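Ticket: broadband drops out every evening, Vutstead exchange
Status: **resolved, left open for comments**
Opened by: customer (Irnton, end-of-terrace house)
Router: Ngcobo home hub, the white upright one

Hello, and thank you in advance to whoever picks this up. I did try the chat window first, but it kept losing me halfway through, for reasons that will become clear. I'm told the more detail the better, so please forgive the length of this, and do skip ahead if you've seen it all before.

Since the beginning of March our internet has been going off in the evenings. It is fine all morning, fine over lunch, and then some time after the tea things are cleared away it goes. The light on the front of the router changes from steady green to a slow orange blink, everything in the house stops, and after a while it comes back as though nothing had happened. Some evenings it does it once and some evenings it does it over and over until bedtime. I work from home a few days a week and can mostly get my work done before it starts, but my mother lives a long way off and we talk on video every evening, and she has begun to think I'm hanging up on her!

What I've tried so far:

- Turned the router off and on (many times)
- Left it off for 60 seconds before turning it on again, as your help page says
- Moved the cordless phone into the other room
- Changed the wireless channel from automatic to 13, then put it back when the old tablet couldn't find the network at all
- Plugged the laptop straight in with a cable, which dropped just the same

I hope the last one is useful. A neighbour on the same side of the road has the same package and no trouble at all.

---

**Reply from support**

Thank you for such a thorough report, it really does help. The cable test tells us the wireless isn't to blame, so you can leave the channel on automatic and stop worrying about the phone. I've looked at the line from our end and I can see it losing contact in the evenings, just as you say. The line itself tests clean during the day.

Could you try the router in the test socket for one evening, please? If you undo the 2 screws on the front of the main socket, the lower half of the plate comes away and there's another socket behind it. Plug the filter straight into that one. It cuts the rest of the house wiring out of the picture, and if the drops stop we'll know where to look.

Please also keep a short note of the times. It doesn't have to be neat.

---

**Customer**

Right, I found the test socket. I'd lived here all these years without knowing it was there, and there was a good deal of dust behind it, which I've hoovered out. The cable only just reaches, so the router is sitting on a dining chair in the hall and we are all walking round it very carefully.

My notes for the evening:

- 5.50 pm, all well
- 6.35 pm, orange light, back after a few minutes
- 7 pm, orange again, and a long one this time
- 8.20 pm, a short one, during the call to my mother
- After that, nothing

So it still drops in the test socket, I'm afraid. I did notice that the router was quite cool when I put my hand on it, in case you were wondering about it getting too hot, as somebody suggested on the forum.
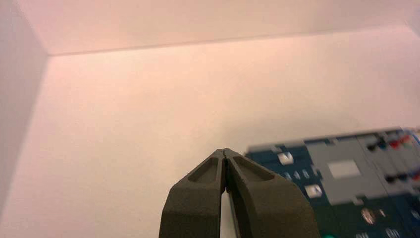 Another thing, and it may be nothing. The long one at seven was when the hall lamp was on. We don't use that lamp in summer, but in the darker months it goes on when it gets gloomy and stays on until bed. It was a present at Christmas and has one of those plug-in dimmers on the lead. The socket it uses is the double one that the router shares.

---

**Reply from support**

It may well be something! Dimmers can put out a surprising amount of electrical noise, and a noisy one close to the router or the phone line can be enough to knock the connection over. It would also fit with your daytime line test being clean.

Would you mind an evening with the lamp unplugged at the wall? Switching it off at the dimmer isn't quite the same thing, as the dimmer can still be live. Leave the router in the test socket so that we only change one thing at a time.

---

**Customer**

Lamp unplugged all evening. Not one drop. I talked to my mother for well over an hour and she told me the whole story of the new bus timetable, so there was plenty of time for it to go wrong.

On Sunday I plugged the lamp back in, just to be fair to it, and the orange light was blinking before I'd sat down. I've now put the router back in its usual place, screwed the front plate on again and moved the lamp to the spare room without its dimmer. It's a Zuststead dimmer, if you keep a list of these things.

---

**Reply from support**

That's a lovely clear result, thank you. I've added the dimmer to our notes. I've also reset the line so that your speed can climb back up, as it will have been turned down after so many drops. Please leave the router switched on for the next 7 days while it settles. I'll mark this as resolved but keep it open for comments, so just reply if the orange light comes back.

---

**Customer**

Will do, and thank you again for being so patient. Green light all evening so far. My mother sends her regards and would like to know if the same thing could be wrong with her radio.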